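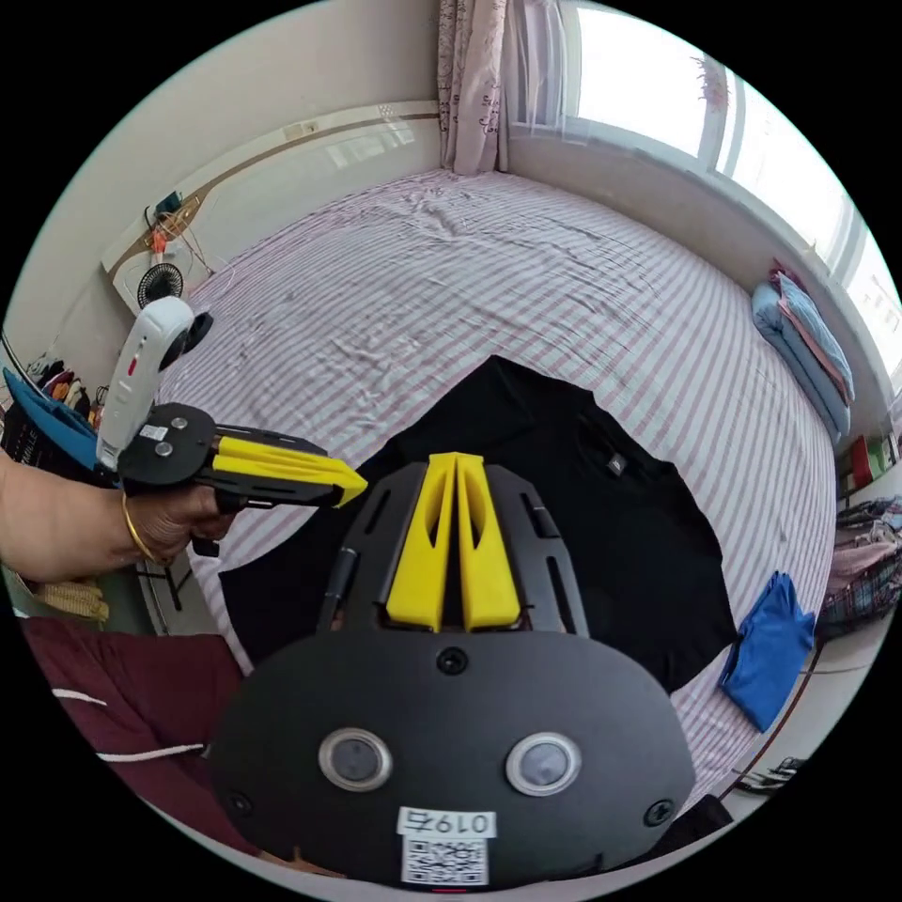
4.2 Setting the Mattress Base Height

The Nustum bed base can be set at 32 cm or 55 cm above the floor. It leaves the factory at the lower setting. Two adults are needed to change it.

1. Remove the mattress and all bedding.
2. Loosen the six leg bolts with the hex key supplied. Do not take them out.
3. Lift the head end until the upper holes line up with the bolts.
4. Push in the locking pins from the outside. Each pin clicks when seated.
5. Repeat steps 3 and 4 at the foot end.
6. Tighten all bolts by hand, then give each one a further quarter turn.

CAUTION: Keep fingers clear of the side rails while lifting. Do not use a power driver on the leg bolts.

Note: On Olmedo headboards, the lower bracket must be moved to the second slot before step 3. See section 4.5.

4.3 Fitting the Slats

1. Lay the 15 slats across the rails with the curve facing up.
2. Press each slat end into its rubber holder.
3. Fasten the center strap. It should lie flat with no twist.

Check the bolts again after two weeks of use and every six months from then on. Replacement slats and holders can be ordered from Storkport under the part numbers in section 7.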